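Laundry by Machine: A Gallery

Posted 21/06/2025

Every August I hear that next year's robots will do the laundry. Lustov says so, Nisbet says so, and Cisex has been saying so longer than either. I have read some 700 pages of their brochures, and what I mostly learned is that folding looks easy on paper. So this page leaves the brochures alone and sticks to a plain chore: red sports shorts, two grippers and a padded gray surface.

Picking up clothes is the part that gets the applause. Cloth has no fixed shape, and a waistband can end up anywhere once the thing is in the air. 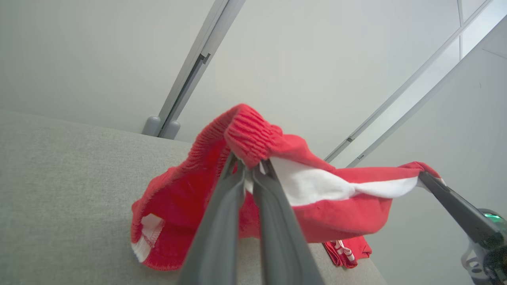
Getting hold of a garment is a fair start, but I would not pay for it. My old washer, a Skundach, came with a manual that gave laundry folding one sentence, and a child could follow it. What I want from a machine is the dull middle part: find the legs, lay them flat, match the edges, then do it again with the next pair when that one is inside out and knotted up with a sock.

Sales people like to show the finished stack. I would sooner look at the heap, which is where my own laundry spends most of its time.

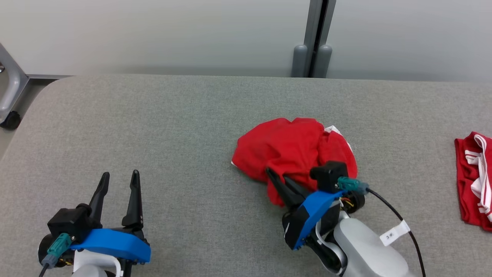 One gripper in the crumpled red cloth, the other open. A neater folded garment lies at far right.

I'll grant that a tidy fold is a tidy fold, whoever or whatever made it. But a single photo says nothing about speed, or how many tries it took, or who was standing by to help. Show me a full family basket, towels and fitted sheets included, done with no one stepping in, and I'll change my mind. Until then I'm keeping my ironing board.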